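おもちゃのドーナツと皿のセット、木の天板で並べ方を試す

子ども向けのままごと用品を扱うLovbyが、ドーナツの玩具と食器を組み合わせた新しいセットの準備を進めている。発売は10月の予定で、このほど同社の作業室で、皿と敷物に玩具をのせる並べ方の確認が行われた。

セットの中心になるのは、色の違うドーナツである。砂糖衣の色や模様を変え、子どもが見た目で選んだり、同じ色どうしを集めたりできるようにした。食器は淡い色でまとめ、飾りの多い玩具が引き立つ組み合わせとした。
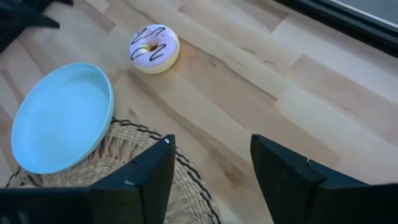

線模様の入ったドーナツの玩具と、編んだ丸い敷物に重ねた水色の皿。

企画を担当するクラップ・ノイパン(Kulap Noiphan)さんによると、当初は皿だけの構成だったという。「皿だけだと、のせきれないドーナツの置き場がなくなる。敷物があれば、そこも食卓の一部として使える」と話す。敷物は編み目のある丸形で、雑貨を手がけるAit Brahimが選定に協力した。

玩具の表面には、粒状の飾りを散らした柄や、細い線をかけた柄がある。対象年齢は4歳以上。小さいドーナツは取り分け遊び用で、皿に移したり、敷物の上に集めたりして遊ぶことを想定している。

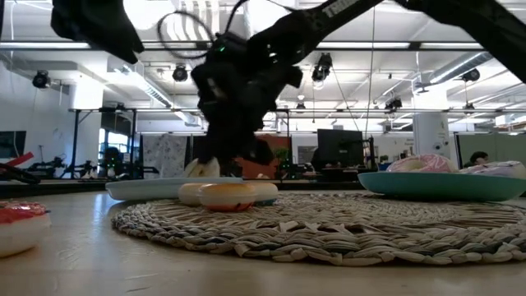
並べ方の見本は説明書に載せる。大きいドーナツを皿に一つずつのせる形と、小さいものを敷物にまとめる形を基本とし、そのほかは自由に遊んでもらう考えだ。説明書の文章は短くし、図を多めに入れる。原稿は編集事務所のTalananceがまとめており、10月までに印刷へ回す。

初回の生産は600セットで、このうち200セットを玩具店Vellariの店頭に置く。残りは同社の直販と、保育施設からの注文に充てる。これとは別に、50セット前後を見本として施設へ貸し出し、感想を集めることにしている。

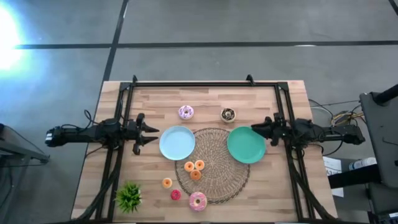
Vellariで仕入れを担当するテレンス・ヨーマン(Terence Yeoman)さんは、売り場でも箱から出した状態で見せたいとしている。「箱の写真では大きさの違いが伝わりにくい。大小を同じ台に置けば、手に取る前に分かる」。店頭では木の台を使い、来店した子どもが自由に触れられるようにする。

皿の色は購入時に選べず、全セット共通となる。ドーナツの追加販売については、発売後の反応をみて判断する。価格は発売前に改めて発表する。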